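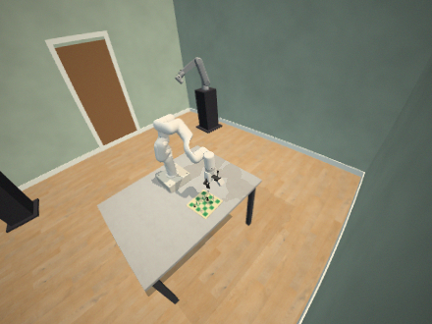

Jorcombe Match Goal, Full Size, Freestanding

Item 1434
Made by Bergmann
Sold by Jorcombe Team Sports

The Jorcombe is a full-size soccer goal for clubs and schools that play on more than one field, or share a field with another sport and have to clear it afterward. It stands on its own weighted base, so no ground sockets are needed. The mouth measures 24 feet by 8 feet inside the posts. Goals are sold singly or as a pair. Nets are included, anchors are not.

Frame

The posts and crossbar are one-piece aluminum tube with an oval section, powder coated in white. The side frames and rear ground bar are round tube, left unpainted, as the paint there gets scraped off by the mower within a season anyway. Corner joints are cast and bolt from the back. All bolts take the same wrench, and one comes in the box.

The rear ground bar is filled with ballast at the factory. Please don't drill it. Holes let the ballast shift and void the frame warranty.

Wheels

There are four swivel wheels, one at each end of the side frames. A lever lifts the goal onto its wheels and lowers it again. The goal must be sitting on its frame, with the wheels clear of the ground, before anyone plays. The standard tires are air filled and suit grass. Solid tires for artificial turf can be chosen when ordering at no extra charge, but they can't be swapped later without a different axle, so check which surface you use most.

Moving one goal takes 6 adults: two on each side frame and two at the rear bar. Don't tow it with a utility vehicle.

Net

The net supplied is the Onex knotless net in white, with 3 mm braided twine and a square mesh. It is held by plastic clips that slide into a channel in the back of the posts and turn to lock. The box holds 100 clips. That is enough for one goal with a few left over. A hexagonal mesh is available, as are striped nets in two club colors, which are woven to order and can't be returned.

Replacement clips are sold by the bag. The older hook clips from the steel Bergmann goal don't fit the channel on this one.

Anchoring

A freestanding goal still has to be anchored whenever it is in use. On grass, use the Cledilix screw anchors, one at each rear corner and one at the middle of the ground bar. On artificial turf use the Cledilix sandbag saddles, which lie over the rear bar and strap underneath. Check your league's rules as well, because some ask for more anchoring than we do.

Nobody should climb or hang on the goal. Two warning labels are fixed to the posts at the factory, and spare labels are free on request.

Assembly

Allow nearly two hours for the first goal. Lay the crossbar and posts face up on cardboard, bolt the corners loosely, attach the side frames, and tighten only after the goal has been stood up on level ground. Fit the net last. Check every bolt again after the first week and at the start of each season.

Delivery

Goals ship by freight truck to the curb. The longest carton is a little over 24 feet, so the truck needs a straight run to the drop point, and you will need your own people to unload. If your entrance has a tight turn or a low gate, call before ordering. We can have the crossbar made in two sections with an internal sleeve.

Orders for the fall season should reach us by the end of July. Later orders are filled as stock allows. Striped nets may arrive after the frame.

Warranty

The frame is covered for five years against weld failure and corrosion. Nets are covered for one year. Wheels, tires and clips are treated as wearing parts and are not covered. Damage from towing -- or from storing the goal face down with the net on -- is not covered either.

Questions about sizes, spare parts or school purchase orders go to Kirsten Bech in the team sports office. Please have the item number and the name of your field surface ready.

Page updated October 2, 2018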